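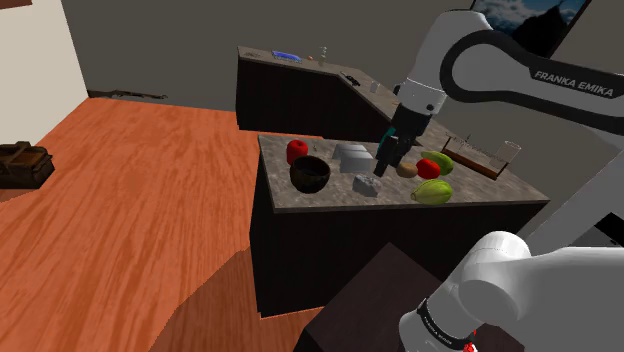
I've finally hit 140 demos in the kitchen sim, and I'm having way too much fun! For anyone new to the blog, I spend my evenings driving a simulated Franka arm by remote control, so that the policy I'm training (I call it Gokolus) has something to copy. I move a controller in my living room, the arm follows on screen, and every joint angle gets saved.

The island counter has fruit, a bowl, a couple of gray blocks and a rock on it, and the rock is my favorite by a mile. Fruit is easy, you just come down over the middle and close. The rock has no proper sides, so you have to pick a spot where both fingers can get flat against it and then squeeze slowly.
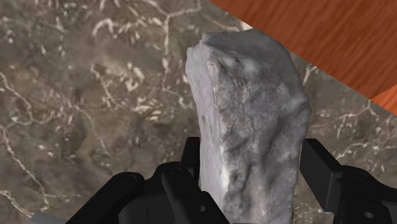
I like to grab low and wait a beat before lifting, and I've started doing that pause in every single demo – if I'm sloppy, Gokolus learns sloppy. Demo 744 from my old set, Trevgate, has me swinging the arm like a golf club, and guess what the policy loved to do?

Next up is the bowl. My goal is 800 demos by the end of February, and I may need a better chair.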